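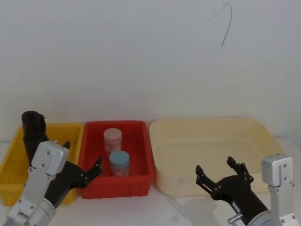

Tuvham sorting bench, bins and trays

Bench notes by Regula Egger, updated 21st May

Small goods at Tuvham are sorted by hand into open plastic bins on a white table. Bin colour sets the category and stays the same at every bench. The older Asdale bench is listed on its own page.

Yellow bin. Rectangular, ribbed sides, raised rim. Tall items go here, stood upright.

Red bin. Smaller, with a thick rim and flat floor. Used for jars with screw lids. Limit per bin: 25 jars, single layer, lids up. Pink and pale blue lids may share a bin.

Cream tray. Wide and low, rounded corners. Takes flat packs up to 300 mm long. Wipe out every 5 days.

Replacement bins are ordered through Kan. Next stock check: August.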